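**Miranda workshop – progress report, August**
To: Wiebke Janssen
From: Saturnino Bermúdez

Work under the Filtholm grant is on schedule except for one item, the liners, covered below.

**Plastic surfaces**

We went over the black plastic on Saturday. It is structurally sound as far as we can tell, but the finish is worn. Fine scratches run in all directions on the lower area and are heaviest toward the lower left. The sloping wall is in better shape, with one small dark mark that could be a shallow dent. I don't want to replace anything for the sake of looks. We propose to polish one test patch and leave the rest until you have seen the result.
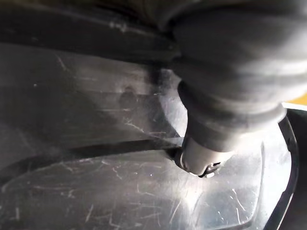 *Scratches and scuffs on the dark plastic; the sloping wall has fewer.*

The polish and pads come to 100 dollars, which we can take from the supplies line. Nidard quoted 2,000 for new parts. That quote stays open until the end of the month, and I would let it lapse.

**Yellow unit**

The yellow unit is standing on its dark metal frame. The black fabric pouches are on the slanted front panel, one higher and one lower. The black blocks and gray round pieces are on the top surface behind the fold. We are keeping this layout for the next stage. Skestum asked for the pouches to sit closer together, and we will try that in the next round – it means moving the lower one only.
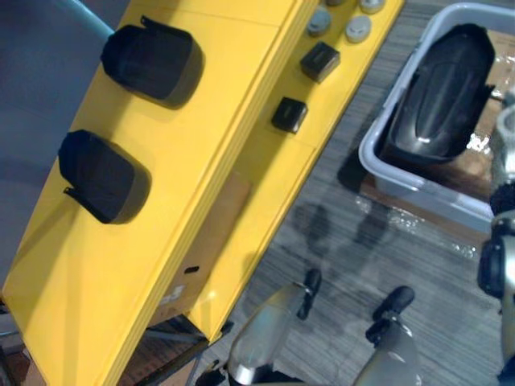

*Yellow unit with black pouches on the front panel.*

A brown cardboard box is being kept under the unit for now. A proper shelf is on the list but is low priority.

**Delays**

The liners from Skestum are 2 weeks late. Their office has promised 25 of them in the next delivery, enough to finish this stage. No other work depends on them, so I have not moved any dates.

**Needed from you**

- Approval for the polish test
- A decision on the Nidard quote
- A contact at Filtholm for the receipts, as the old address bounces

Spending is within budget. The receipts are in the shared folder, sorted by supplier.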